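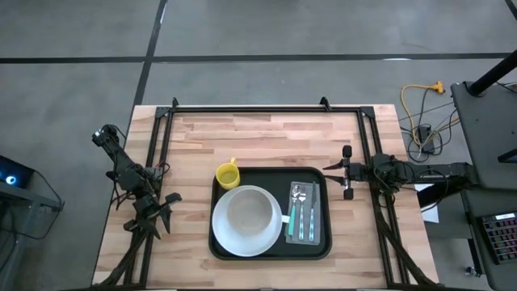 Die Gabel gehört links, Punkt, schrieb Corina Plattner unter den letzten Eintrag, und wer das Besteck auf einen Haufen legt, kann den Tisch auch gleich ungedeckt lassen.

Ja. Nein. Also: am großen Tisch ja, da geb ich ihr recht. Auf dem Tablett nicht. Auf einem Tablett ist links kein Platz, jedenfalls auf keinem, das ich tragen kann, ohne damit im Türrahmen hängenzubleiben. Teller nach links, Serviette nach rechts, alles Besteck auf die Serviette drauf, Löffel, Gabel, Messer. Fertig. So mach ich das seit November und ich bleib dabei.

Muss schnell gehen heute, in einer halben Stunde kommt der Klempner.

Wie es dazu kam, für alle, die neu sind: Seit dem Umzug essen wir unter der Woche nicht mehr in der Küche. Die Küche ist zu klein, der Esstisch steht im anderen Zimmer, dazwischen liegt ein Flur mit Schwelle. Die Schwelle! Ich bin am Anfang für jede Mahlzeit viermal gelaufen, erst Teller, dann Besteck, dann Tasse, dann hatte ich die Servietten vergessen. Jetzt ein Tablett pro Person, in der Küche komplett fertig gemacht, rübertragen, hinstellen, essen. Nach dem Essen alles wieder drauf und zurück. Der Tisch bleibt sauber, bis auf die Krümel.

Das Tablett. Schwarz, rechteckig, runde Ecken, und vor allem mit Rand. Ohne Rand kann man es vergessen, hab ich probiert, mit einem Brett. Ein Löffel unter der Heizung, der liegt vermutlich heute noch da. Schwarz sieht man allerdings jeden Wassertropfen drauf, das muss man wissen. Auf hellem Holz find ich es trotzdem am schönsten. Sorin Radonjić hatte mir zu hellen Tabletts geraten, helles Tablett auf hellem Tisch, das hab ich mir im Laden angeschaut und es sah aus wie Kantine.

Das Geschirr ist einfach weiß. Großer Teller, Schüssel in die Mitte. Die Schüssel auf dem Teller hat zwei Vorteile: man verbrennt sich beim Tragen nicht, und das Brot hat am Rand noch Platz. Bei Eintopf kommt die Kelle bei mir erst am Tisch, eine volle Schüssel trag ich nicht über die Schwelle. Wer das kann, bitte. Ich hab das einmal mit Linsen gemacht und danach den Flur gewischt, inklusive Schuhe.

Serviette: grauer Stoff, gefaltet, hochkant. Kein Papier mehr, Papier rutscht. Auf dem Stoff bleibt das Besteck liegen, auch wenn man etwas schief durch die Tür kommt. Ich falte sie so, dass alle drei Teile nebeneinander draufpassen. Meistens. Der Löffel hängt mit dem Griff gern links über, zum Teller hin, das stört mich ungefähr jeden zweiten Tag und dann schieb ich ihn zurecht. Breiter falten ginge, dann stößt die Serviette aber an den Teller.

Zum Besteck kam die meiste Post. Griffe in so einem Blaugrün, Petrol vielleicht, vorne silbern. Lumturie Shehu fragt, ob das in die Spülmaschine darf. Auf der Packung stand ja, ich spüle trotzdem von Hand, weil mir die alten mit den roten Griffen so stumpf geworden sind. Hab 16 Teile gekauft und davon sind natürlich nie genug Löffel sauber. Ein zweites Set wollte ich nachbestellen, gibts gerade nicht in der Farbe. Grau hätten sie. Grau auf grauer Serviette, nein danke.

Und die Tasse. Gelb, die einzige gelbe im Haus. Die passt bei mir nicht mehr ganz aufs Tablett, wenn Teller und Serviette liegen. Am Tisch steht sie oben links, halb auf dem Rand vom Tablett, Henkel nach hinten. Ja, das wackelt ein bisschen. Ja, ich weiß, Getränke gehören nach rechts, Corina, du musst nicht nochmal schreiben. Rechts greif ich mit dem Ärmel rein, ich kenn mich. Getragen wird sie extra, in der Hand geht ja nicht, also zweite Runde. Macht zwei Gänge statt vier, damit kann ich leben.

Größeres Tablett wäre die Lösung, sagt jeder. Ein größeres passt nicht in den Schrank neben dem Herd. Hab nachgemessen und dann nochmal nachgemessn, wird nichts.

Ach so, noch zu Raíssa Xavier, die wegen der Reihenfolge gefragt hat. Ich fang mit der Serviette an, dann Besteck, dann Teller mit Schüssel. Andersrum schiebt man den Teller immer wieder weg. Morgens dasselbe, nur meistens ohne Messer und mit Müsli, da darf die Schüssel auch voll sein. Haferflocken sind verzeihlich.

Was noch fehlt: ein Platz für Salz. Im Moment steht es auf dem Tisch und wandert, gestern Fensterbank, heute keine Ahnung. Eine kleine Schale vielleicht, rechts unten aufs Tablett? Aber da ist der Daumen beim Tragen. Wer eine Idee hat, bitte in die Kommentare, aber nichts mit Magneten.

So, es klingelt. Die Linsen vom letzten Mal schreib ich noch auf, das Rezept hatten ja mehrere gewollt, kommt diese Woche oder nächste. Wahrscheinich nächste.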